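Opinion > Columns > Around the House

In Defense of the Good Glasses
by Viorica Stanciu
September 7, 2022

Print this page | E-mail this to a friend

My aunt in Vadley owned a set of dishes that I saw on the table exactly twice, once for a christening and once for a funeral. The rest of the time they lived behind glass in the front room, and we children were told to walk past softly, as if the plates were asleep. When she moved to a smaller place last March, the whole set went into a box with newspaper between the pieces, and the box is now in my hall closet, where I trip over it every time I need the vacuum.

I have been thinking about that box a good deal this summer, and I've come to believe that saving things for company is a sad way to keep house. I don't say it to scold my aunt, who worked hard for those dishes and paid for them over 15 months - she can tell you the amount of every payment. But who did she imagine was coming? We came every week, and we drank out of jelly jars.

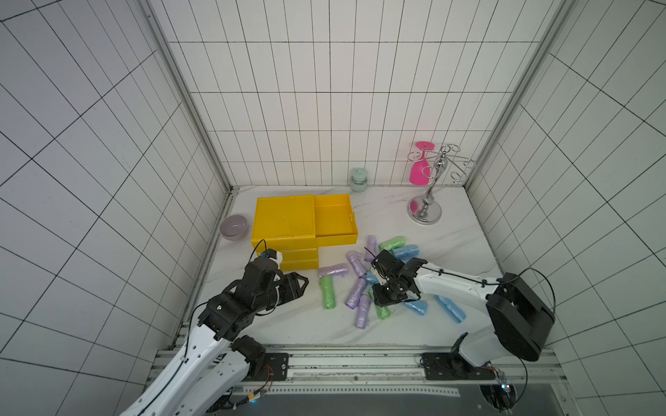
My neighbors on Golon Street think I'm being careless. Things break, they tell me, and of course they do. I broke a saucer the first week I had the box open, and I stood there in my slippers feeling as though I ought to call somebody. Then I swept it up and had my coffee out of the cup anyway (it's a lovely cup, very thin at the lip, and the coffee stays hot for no time at all).

The other argument I hear is that everyday use takes the shine off a special occasion. I used to think so too. But when I remember the best dinners of my life, I remember my cousin laughing so hard at the Lisine house that she had to go stand on the porch, and a soup that was too salty, and the dog under the table. I couldn't tell you what a single plate looked like.

So I'm emptying the box a little at a time. The gravy boat holds my pens now, and my aunt was quite short with me about it on the phone. She's coming to lunch next week, and I plan to give her the cup with the thin lip and let her complain about the coffee going cold.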